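간식 바구니 정리 어떻게들 하세요? (사무실 탕비코너)

작성자: 파도벽지
조회 3,346 댓글 20

3월에 사무실 옮기면서 탕비코너 맡게 됨. 구석자리라 좁음. 바닥은 회베이지 대리석무늬고 벽은 전 입주자가 해놓은 물결무늬 그대로 쓰는중. 민트랑 핑크 소용돌이가 막 돌아가는 그거. 처음엔 정신없었는데 이제 정듦

문제는 간식. 원래 Gape 서랍장에 넣었는데 아무도 안 열어봄. 그래서 하늘색 구멍 뚫린 플라스틱 바구니로 바꿨음. 봉지째로 그냥 넣어둠
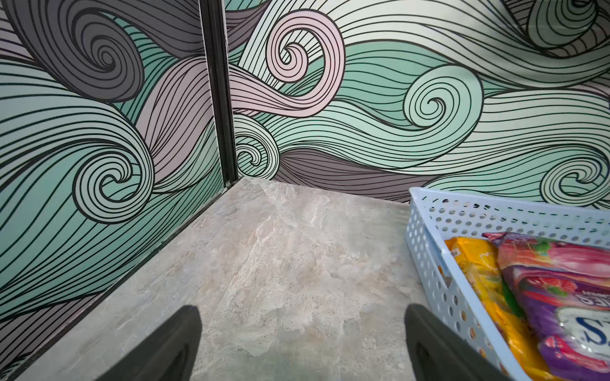
바꾸고 나니까 확실히 손은 많이 감. 근데 봉지가 자꾸 눕고 구겨지고 뭐가 뭔지 모르겠음. 낱개로 다 뜯어서 부어놔야 되나 아님 봉지째 세워야 되나. 칸막이 써보신분?? 퇴근전에 결정하고 싶음 급함

댓글

└ 서랍요정
뜯어서 부으세요. 봉지째 두면 빈봉지만 남아도 아무도 안버림. 우리 사무실이 그랬음

└ 만두두개
반대요. 낱개로 부어놓으면 유통기한 모르잖아요. 알레르기 있는 사람은 성분표도 봐야되고. 봉지는 꼭 남겨야함

└ 서랍요정
성분표 부분만 오려서 바구니 옆에 붙이면 되죠

└ 만두두개
그걸 누가 맨날 오려요... 간식 바뀔때마다? 한달 하고 안함 장담

└ 야근중독
벽지 ㅋㅋㅋ 근데 나쁘지 않은데요? 바구니 색이랑 은근 맞음

└ 파도벽지 (글쓴이)
감사요 ㅋㅋ 손님들은 들어오자마자 벽 얘기부터 함

└ 603호
Mondham 칸막이 샀다가 반품했어요. 높이가 안맞아서 바구니 위로 튀어나옴. 사실거면 바구니 안쪽 폭 꼭 재세요. 위아래 폭이 다른 바구니는 바닥쪽으로 재야됨. 전 위쪽만 쟀다가 망함

└ 파도벽지 (글쓴이)
오 이거 몰랐음. 우리것도 옆면이 벌어진 모양이라 바닥쪽으로 재야겠네요

└ 콩자반
칸막이 필요없어요. 북엔드 하나면 끝. 봉지를 책처럼 세우고 북엔드로 누르면 됨. 집게로 윗부분 집어주고요. 저는 Drukine 집게 쓰는데 6개 들어있고 튼튼해요

└ 서랍요정
집게는 다 없어져요. 저희 첫주에 절반 실종

└ 콩자반
그건 사무실 문제고요;;

└ 만두두개
집게 찬성. 실종되면 고무줄이라도. 젤리는 열어두면 딱딱해져요

└ 젤리는한봉만
근데 무슨 간식 두시는지부터 써주셔야 답이 나옴. 과자랑 사탕은 정리법이 다르죠

└ 파도벽지 (글쓴이)
아 맞네 죄송. 지금은 LOT 100 망고젤리랑 폭스 민트블로썸(FOX'S 청록색 봉지, 125 g)이요. 망고는 가운데 투명창 있어서 안에 낱개포장이 보임. 둘 다 봉지가 꼬질꼬질해져서 좀 그럼... 거뭇거뭇한게 묻어있음. 폭스는 바구니 밖에도 한봉지 나와있고요 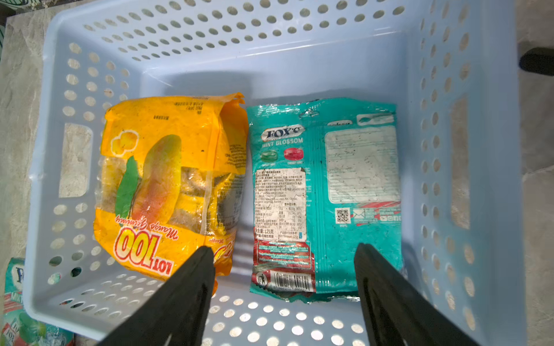
└ 젤리는한봉만
낱개포장된 망고젤리는 봉지에서 꺼내서 그냥 담아둬도 되나요?

└ 603호
속포장이 안 뜯어졌으면 꺼내 담아도 괜찮아요, 대신 겉봉지는 날짜 확인용으로 다 먹을때까지 보관하세요. 저는 접어서 바구니 밑에 깔아둠

└ 만두두개
밑에 까는거 좋네요. 이건 인정

└ 서랍요정
거봐요 결국 뜯는거잖아요

└ 만두두개
봉지를 남기잖아요 봉지를. 제 말이 그거였음

└ 야근중독
두분 같은 얘기 하시는듯... 그리고 봉지 꼬질한건 물티슈로 한번 닦으세요. 바구니도요. 구멍 있는 바구니는 구멍 테두리에 먼지 껴요. 저는 Flevier 솔로 닦는데 안쓰는 칫솔도 됨

└ 파도벽지 (글쓴이)
정리하면 망고는 꺼내서 담고 겉봉지 밑에 깔기, 폭스는 집게 집어서 세우기. 칸막이는 일단 보류. 바구니 헹구고 물기 빼고 다시 담을게요. 집게는 내일 주문함. 혹시 북엔드 낮은거 파는데 아시는분? 집에 있는건 너무 높아요

└ 콩자반
문구점 가면 제일 작은 사이즈 있어요. 철제로 사세요 플라스틱은 밀림

└ 603호
북엔드도 폭 재고 사세요 진짜로

└ 청소당번아님
우리는 그냥 상자째 둡니다. 정리 안함. 잘만 먹음

└ 서랍요정
그것도 방법이긴 한데 벌레 안생겨요? 우린 여름에 개미 나와서 난리났었음

└ 청소당번아님
아직은 없었는데.. 여름 되면 생각해볼게요

└ 만두두개
여름엔 무조건 뚜껑있는 통이요. 구멍바구니는 개미한테 현관문 열어준거나 마찬가지. 글쓴님도 날 더워지면 바꾸세요

└ 파도벽지 (글쓴이)
아 개미 생각은 못했네 ㅠㅠ 구석이라 더 걱정됨. 뚜껑통은 몇리터짜리 쓰세요?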